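双腕ロボットの遠隔操作による教示と動作学習
ロボット工学実験II 最終報告書
第4班 ドイナ・ケルメンディ、フェルミン・ウルティア
指導教員 オルテンシア・オカンポ
提出日 2021年12月26日

1. 目的
本実験では、人が遠隔操作でロボットに作業を示し、その記録から動作を学習させる方法を試した。対象とした作業は、台の上の小さな容器を片方のアームでつかみ、もう一方のアームに受け渡すというものである。中間報告では手先の目標位置をプログラムで一点ずつ指定する方法を用いたが、容器の置き方が少し変わるだけで把持に失敗した。そこで後半は教示による方法に切り替えた。

2. 装置
操作する側のアーム(以下、親機)と作業する側のアーム(以下、子機)を左右それぞれに用意した。操作者が親機を手で動かすと、各関節の角度が子機に送られ、子機が同じ姿勢をとる。親機と子機は同じ関節構成なので、逆運動学の計算は行っていない。記録用のソフトウェアは、昨年度の班が作成したTrotauを修正して使った。変更したのは、記録の開始と終了を足元のスイッチで行えるようにした点と、左右のデータの時刻をそろえる処理を加えた点である。

作業台は白で統一し、三方を白い壁で囲った。背景に人や机が映り込むと、学習したモデルの出力が不安定になったためである。子機は台の手前側の開口部に取り付け、壁の外から操作者が手元を見られる配置とした。
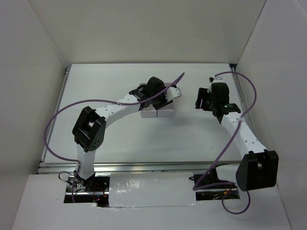
ケーブルの取り回しには予想以上に時間がかかった。最初は短く束ねていたが、アームを伸ばしたときに引っ張られ、手首の角度がずれることがあった。長さに余裕をもたせると引っ張りはなくなったものの、今度は容器の近くにケーブルが垂れる場合がある。教示の前に両腕を一度大きく動かし、引っかかりがないことを確認する手順を加えた。

3. 教示の手順
(1) 子機を初期姿勢に戻す。
(2) 容器を台上の指定範囲に置く。向きは毎回変える。
(3) スイッチを踏み、記録を開始する。
(4) 左の子機で容器をつかみ、中央付近で右の子機に渡す。
(5) 右の子機で容器を台に置き、記録を終了する。
途中で容器を落とした場合、その回の記録は使わない。ただし、つかみ直して続けられた回は残した。

教示は11月に二人で交代して行い、有効な記録を32回分得た。ケルメンディは速く動かす傾向があり、ウルティアは受け渡しの直前で一度止める癖があった。両者の記録を混ぜて学習させると、受け渡しの位置でアームが細かく往復する動きが出た。このため、直前で止めるやり方に統一して追加の教示を行った。上の回数には追加分も含まれる。

4. 学習と結果
カメラ画像と関節角度を入力とし、少し先の関節角度を出力するモデルを学習させた。学習の反復は2,000回とした。これより短い段階のモデルも試したが、容器に近づく動作まではできても、指を閉じるタイミングが早すぎた。

評価では容器の位置と向きを変えて10回実行し、7回で受け渡しに成功した。失敗のうち二回は右のアームがつかむ前に左の指が開いたもので、残りの一回は容器の縁を押して傾けたものである。

5. 考察
指が開くタイミングのずれは、教示の側に原因があると考えている。親機には力が返ってこないため、操作者は右の子機が容器をつかんだかどうかを目だけで判断していた。記録を見直すと、つかむのとほぼ同時に左を開いている回があった。指のモーターの電流値を入力に加えれば改善する可能性があるが、今回は時間が足りず試していない。

また、操作者の練習も必要だった。初日の記録は動きがぎこちなく、ほとんど使えなかった。次に同じ装置を使う班には、記録を始める前に練習の時間を別に取ることを勧める。

6. 分担
教示は二人で行った。ソフトウェアの修正と学習はウルティア、作業台の製作と評価はケルメンディが担当した。時刻合わせの処理については、大学院生のダルド・トレド氏に助言をいただいた。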